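Projects | Courses | People | Archive

Category: Student Work / Game Design
September
By Xinyi Jin

Skedine: Balancing Two Modes in a Small Football Game

Background

Skedine is a five-a-side football game I built for the game design course. It has two ways to play. Season mode gives you one club and twelve matches. Draft mode gives you a random pool of players before every match and asks you to pick five of them. The match engine is the same in both, written in Muvitz, the scripting tool we were taught in the first term.

The first playable build had a clear fault. In season mode, a fast striker won nearly everything. Testers bought the fastest player they could afford in the opening week and passed to him for the rest of the season. In draft mode the same player was less of a problem, because both sides had a fair chance of getting someone like him. I wanted one set of player ratings that worked in both modes, and this report covers how I tried to get there.

How ratings work

Each player has four ratings: speed, passing, tackling and stamina. The top value for any rating is 70. In the old build, speed was used twice. It set how fast a player ran and it also decided who reached a loose ball first. Stamina only came into play in the last part of a match, so most testers ignored it.

I made three changes:

1. Loose balls are now decided by tackling and distance. Speed still matters a little, since a quick player gets closer sooner.
2. Every sprint costs stamina from kickoff. A player with low stamina slows down well before the break.
3. Transfer prices in season mode are worked out from all four ratings. Before, I had typed them in by hand.

The third change took the longest. My price formula made goalkeepers far too cheap, and one tester filled a whole team with them. It did not win, but it drew a lot. Goalkeepers now have their own price table.

Testing

I ran 610 simulated matches with the old ratings and the same number with the new ones, all on computer control. People then played 378 matches by hand over the last weeks of the project, split between the two modes. The simulated matches were good for finding broken teams quickly. They were poor at showing whether a match was any fun, because the computer side never gets bored and never tries anything silly.

The main rival team in season mode is called Duan. It was set up to press high and run all match, and under the new stamina rule it fell apart every time. I had to give it two substitutes with better stamina and tell it to rest its wingers when it was ahead. Stuvstead, the defensive team, needed no changes — it had been too weak before and is now hard to beat away from home.

Results

The fast striker is still a good buy, but he is no longer the only one. In the hand-played seasons, testers picked a wider mix of players, and several spent most of their money on a midfielder. Draft mode changed less. Some testers said matches there felt slower, and I agree with them. The sprint cost is probably a little high for a mode with no bench.

One problem I did not fix is the offside check. It reads player positions one step late, so a striker who times a run well can be flagged by mistake. Testers complained about this more than anything else. I moved the check twice and each time it broke the replay screen, so I put it back.

What I would do next

I would add a bench to draft mode before touching the ratings again. I would also save the stamina values after every match. I only kept final scores from the simulated games, and when Duan began losing I had to run a batch again just to see who was tired. The price table should be moved out of the match script as well — it is sitting there for no good reason and makes the file slow to load.
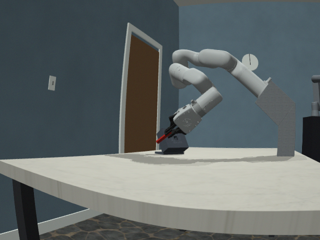
Files and Build Notes

The final build opens in season mode. To start a draft match, choose Draft from the pause menu. Old save files from the first build will load, but the transfer prices in them will be wrong until the next match is played.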